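Written for the Lindsay science club by Catherine Rutherford, 05/03/2023

# How does a robot open a door?

You have opened thousands of doors and you probably don't remember any of them. You walk up, your hand finds the handle, and you are already thinking about lunch. A robot can't do it that way. Every part of the job has to be worked out by software, and software is a set of instructions that a computer follows.

This page follows one robot through one door. The robot has two arms with a gripper at the end of each.

## First, it has to look

A robot's camera gives it a picture, but to a computer a picture is a very long list of numbers. Each number says how bright or what colour one tiny dot is. The part of the software that turns the numbers into things like "door" and "handle" is called **perception**.

Doors are awkward. A door that is shut looks like a flat rectangle. When it swings towards you and you are very close to it, it looks stretched and slanted. You still know it is the same door. The software has to learn that from lots of examples, with doors of different colours and handles in different places.

Perception also has to work out how far away things are. If it thinks the handle is 8 centimetres further away than it is, the gripper will bump into the door.

## Next, it has to plan

Now the robot knows where the handle is, and it needs a way to get its gripper there. This part is called **planning**.

Try this. Put your hand on a door handle, then move your elbow up and down without letting go. Your hand stays in the same place but your arm makes different shapes. A robot arm with plenty of joints can do that too, so there are many ways to reach one handle. The planner tries out paths in its memory and throws away the ones where the arm would hit the wall, the door frame or the robot's own body.

It must also plan for what the door will do. A door can't move in a straight line. The hinges hold one side still, so the handle travels along a curve, and the gripper has to travel along the same curve. Gregor Morrison wrote the first door planner at Altberg, and he forgot about the robot's other arm. His program opened the door neatly into it. Now the planner keeps track of both.

## Then it has to move

The third part is **control**. Control takes the plan and turns it into small orders for the motors, such as "turn this joint a little more" or "slow down". In the Altberg program it sends new orders 50 times every second.

Between orders it checks what happened. Perhaps the door is heavier than the planner expected and the arm has fallen behind. Then control pushes a bit harder — but only up to a limit, so that it doesn't break the handle. Checking and correcting again and again is called **feedback**. You use it when you carry a full cup of water.

## Where does it practise?

A real robot is expensive, and so are real doors if you keep knocking them off their hinges. That's why a lot of the practice is done in a **simulation**. A simulation is a pretend world inside a computer, a bit like a video game. The rooms, the doors and even the robot are drawn by the computer, and rules in the program say how heavy things are and how they slide, swing or fall.

Lâm Lã and Graça Guerreiro build practice rooms with a tool called Canham. It lets them change the wallpaper, the floor and the colour of the door without building the room again. They have made 247 rooms so far. Some of the rooms look rather odd, with patterns you wouldn't choose for your own house. That is done on purpose. If the software only ever practised with plain white doors, it might not recognise a green one.

When a try goes wrong, the programmer presses a key and everything goes back to how it was at the start.

## Words to remember

- **Perception:** working out what is there
- **Planning:** choosing how to move
- **Control:** sending orders to the motors
- **Feedback:** checking what happened and correcting it
- **Simulation:** a pretend world inside a computer

## Is it the same as a real door?

Not quite. Real handles can be loose or sticky, and a real door may scrape along the carpet. So after the pretend practice, the software still has to be tested on a real robot, slowly at first, with a person beside the stop button.

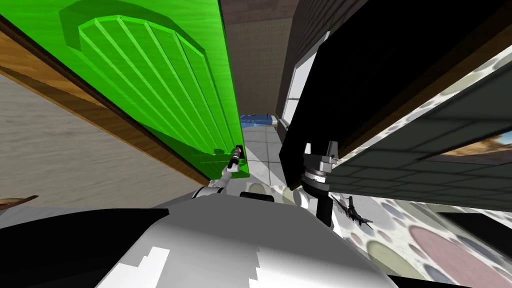

Ruairi Hepburn does those tests in the Clakilport workshop. He starts with a light door on a stand, and the heavier ones come later.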